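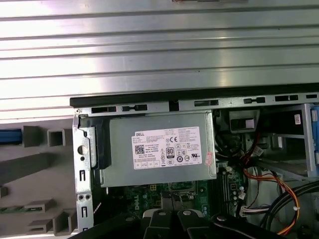
Érica Figueiredo comentó en el ticket 1855: el equipo de recepción de Idcombe se ha vuelto a apagar solo, dos veces antes de comer. No sale pantallazo azul ni aviso, se queda en negro y hay que darle al botón. Pregunta si puede seguir usando Idport mientras tanto o si pasa las altas al otro puesto.

Respuesta de soporte, miércoles 10:40
Mejor pasar las altas al otro puesto. Si se apaga con un registro de Idport abierto, el registro queda bloqueado y hay que liberarlo a mano.

Estado: en curso
Prioridad: media
Sede: Idcombe, planta baja

Comprobado hasta ahora:
– Visor de eventos: solo Kernel-Power 41, sin código de error.
– Plan de energía: la suspensión estaba a 40 minutos. Desactivada, sigue igual.
– Regleta: cambiada por otra. Se apagó también con la nueva.
– Memoria: dos pasadas completas sin errores.
– Temperaturas con Idport y el correo abiertos: normales.

Pendiente:
– Probar con otra fuente de alimentación. Bittencourt tiene una compatible en almacén, pedida con el número de pieza de la etiqueta.
– Revisar el cable del botón de encendido.
– Preguntar a Nullstead si la actualización del agente de copias coincide con el primer apagado.

Nota, 16:15
Nullstead contesta que el agente se actualizó después del primer apagado. Descartado por ese lado. Hay 6 registros de Idport bloqueados – liberados todos, Érica ya puede abrirlos desde el otro puesto.

La fuente llega mañana con el reparto interno. El ticket sigue abierto hasta tener el equipo una jornada completa sin apagados.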